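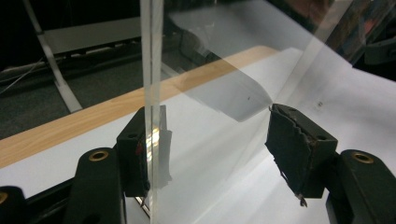
Ouvert par Tove Bech · Ticket 200 · Lonex, atelier

Bonjour ! Je reviens vers vous pour le panneau transparent, celui qui doit tenir debout sur la table blanche. J'ai toujours des traînées blanchâtres sur la face (chiffon microfibre, eau tiède, deux passages, rien n'y fait...). La tranche, elle, me va très bien, avec ses bandes translucides gris pâle et blanches !

Ismail me conseille l'alcool, mais j'ai peur de ternir la matière. Vous confirmez ? Je suis joignable jusqu'à 13 h.

Réponse d'Eduardo Barredo : pas d'alcool, savon doux d'abord.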